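Trikell Hand-Guide Kit for Bin Picking

Product no. 459
Page updated 7/20/24

The Trikell kit lets an operator teach a picking task to an industrial arm by moving it, either by hand or from a remote controller. It is made by Driltport and sold as a complete set or as separate parts. It is meant for shops that change parts often and don't want to write a new program each time.

Two ways to teach

Hand guiding is the faster of the two for most people. The operator holds the grip ring, squeezes the enable switch and walks the tool to the part. Trikell records the path, the speed and the gripper state, then saves them as one demonstration. Let go of the switch and the arm holds its position.

Remote teaching uses the Matubbar controller, a two-stick unit on a 10-meter cable. Use it when the bin is deep, when the arm is too large to lead comfortably, or when site rules keep people outside the fence. Stick speed can be set in 4 steps. We suggest the slowest one for the last part of the approach – bin walls are easy to hit with the wrist.

Picking from an open bin

Long bars are a common first job. They come to rest at different angles, some close to a wall, and the operator has to decide which one to take and how to turn the gripper for it. Trikell keeps each of those decisions as a separate demonstration, so the bars can be put back at new angles and the task shown again.
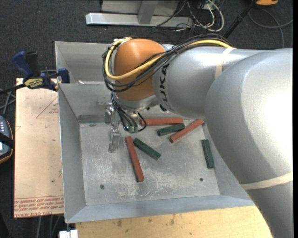

How many demonstrations does a new part need?

Plan on roughly 10 for a simple bar or block in a shallow bin. Parts that tangle or nest take more, and so do bins with a lip or a divider.

Mixed parts can be taught in one session. Tag each demonstration with the part name before saving it. If you forget, tags can be added later in Zurkico, the desktop software that comes with the kit. Zurkico also trims pauses, deletes bad takes and plays any recording back at reduced speed.

What comes in the set

Grip ring with enable switch
Matubbar controller and cable
Recording unit with power supply
Zurkico license, 3 seats
Mounting plate, blank, for drilling to your flange pattern

Not included: arm, gripper, bin, safety fencing. A risk assessment of the finished cell is the buyer's responsibility.

Before you order

Send us the arm model, the controller version and the weight of your gripper with hoses and fittings attached. Tool weight matters for hand guiding – if the value in the controller is wrong, the arm will drift when the switch is squeezed.

Sets ordered with the remote controller ship complete. The longer Matubbar cable will be available in January. For questions about fit or training, write to Leif Bråten at the Driltport sales desk.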